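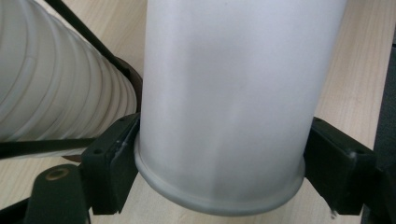

The refill shop has become the surest sign that a neighborhood's rents are about to go up. Karncombe got its first in May, on the corner where the shoe repair used to be, and it now has two. You bring a container, you have it weighed, you fill it with oats or dish soap or lentils, and you have it weighed again. What you bring matters more than I expected. A plain white cylinder with a rolled rim, the kind of thing that could have held anything, gets a nod at the counter. A supermarket tub with the label still on it gets a slightly longer look. I have now spent several weeks carrying vessels of various sizes up and down the hill, and I would like to talk about whether any of it does what it says on the window.

What it says on the window of Eltden, the larger of the two shops, is "Leave nothing behind." The lettering is very nice. Inside there are gravity bins along one wall, a row of pumps along another, and a table in the middle with soap cut to order. Ciarán McGrath, who opened the place after nine years in commercial insurance, is a pleasant man and a patient one. He let me stand behind the counter for most of a Saturday and he answered nearly everything I asked.

The question he was least happy with was how the lentils arrive. They arrive in sacks, and the sacks are lined with plastic. So do the oats, the rice and the cashews. The dish soap comes in drums, and the drums go back to the supplier, Mazza, when there are enough of them to make the trip worthwhile. When I visited there were not enough of them. They were stacked in the yard.

"It's still less than it would be," McGrath said. I believe him. A big sack uses less plastic than the pile of small bags it replaces, and anybody who has ever unpacked a week's groceries for four people knows what that pile looks like. My trouble is with the word nothing.

It's a trouble that runs through the whole trade. The language is absolute and the practice is partial, and the customer is left to make up the difference with feelings. Bernadette Buckley, who spent much of her career buying packaging for a regional bakery and now teaches an evening class on the subject, has no patience for it. We met at her kitchen table, where there was a loaf in a plastic bag.

"Bread in paper goes stale," she said. "Then you throw out bread. Do you know what goes into a loaf of bread? The bag is the cheapest part of it, any way you want to measure cheap."

Buckley's argument is an old one in her business, and you should remember whose business it is. People who have bought packaging all their lives tend to think well of packaging. But she makes her case with receipts. She kept a notebook during a trial at the bakery in which one line of rolls went into paper for a month, and she read me the returns from it, store by store, with some relish. The paper rolls came back. The plastic ones mostly didn't.

What she couldn't tell me was what happened to the bags afterward, and I noticed that she wasn't very interested. Waste in her notebook stops at the store door.

For the other side I went to Lorcan Cullinane, who runs a household waste survey out of a borrowed office above the Karncombe library. Cullinane has been asking people in the town to write down what they throw away. He sent out 3968 forms and got back around 700, and he is frank about what that means. The people who send back a form about their garbage are people who think about their garbage.

"I've got a very good picture of the tidy ones," he told me.

Even the tidy ones are puzzling. Households that said they used a refill shop every week did throw out less packaging from dry goods. They also bought a surprising number of containers. Glass jars with clamp lids, steel tins, cotton bags with drawstrings, a bamboo thing with a window in it. Cullinane had not thought to put containers on the form, so people wrote them in the margin, often with the price. One respondent had spent more on jars than she spent on food that week. She had underlined it herself.

I recognized this, a bit queasily. There is a shelf in my own kitchen that I rearranged in June and photographed and sent to my sister. Everything on it was bought new. The old margarine tubs and coffee cans that would have done the same job went out with the recycling, and I felt good about that too.

The shops know this very well. At Eltden the empty jars sit right by the door, and McGrath concedes that the markup on them is the healthiest in the store. The Gevuvus line, which is stoneware with a cork lid, costs more than what most people will ever put in it. A sales sheet I was shown, from the company itself, describes the range as "heirloom storage." I asked a Gevuvus representative how many uses it would take for one of the jars to come out ahead of the bags it replaced. She said she would get back to me. I asked again two weeks later and she said the same thing - in the same words, as far as I can tell.

Rónán Costello, a materials engineer who has worked on this kind of sum for clients he won't name, was willing to take a swing. For a heavy fired jar against a thin plastic bag, he said, he had seen answers as high as 3000 uses, and he had also seen answers far below that, and he didn't fully trust any of them. It depends on the kiln. It depends on whether you wash the jar each time and how hot. "If a person gives you one number, ask them who paid for it," he said. I asked who had paid for his. He laughed and changed the subject to dishwashers.

So where does that leave the person on the hill with the oats? Probably a little ahead, if she walks, if she brings what she already owns, and if she eats the oats. That is a lot of ifs for a shop window. Drive there and you've likely lost the gain before you park. Buy the jar and you've put it off for years.

Cathal Conneely, who had the shoe repair before the lease ran out, now works from his garage on the other side of town. I took him a pair of boots and asked what he made of his old corner. He said he'd been in once and it smelled good. He kept his tacks and eyelets in baby food jars, their lids screwed to the underside of a shelf, and he said his father had put them up. I asked whether he'd ever bought a container for anything. He thought about it while he looked at the heel.

"A bucket," he said.

The boots were ready on Thursday. He gave them back to me in a plastic bag.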